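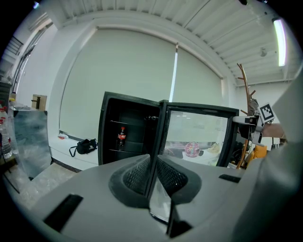 Home Archive Prints Contact

5 min read

Scanning the family negatives

My aunt's negatives came to me in a biscuit tin, 14 strips to a sleeve, most of them unlabelled. I have now settled on a workflow and am writing it down so that I can repeat it.

The scanner is an old Norker flatbed with a film holder. I scan at 2424 dpi, the highest setting at which I can see any gain in detail on this film. Above that the files grow and the grain gets sharper, and nothing else changes. Each strip takes around 20 minutes, including dusting.

Dust first, with a blower, then an anti-static brush. I don't use the software's dust removal on black and white film. It reads the silver as dirt and leaves smears – mostly across faces.

Save as 16-bit TIFF with no sharpening. Inversion and levels come later, on a copy. File names are sleeve, strip, frame, in that order. Dates go in the caption field and only where someone has confirmed them.

For prints I tried Haltton and Quan. Haltton's blacks were deeper, but two portraits came back cropped at the top. Quan kept the full negative, so the album order went there on Tuesday.

The colour strips are still to do. They have shifted towards magenta and will need a separate profile.

Comments (2)

Thu Lý: Do you scan emulsion side down? Mine come out slightly soft.

Dorar: Try raising the holder a millimetre. Fixed it on my Norker.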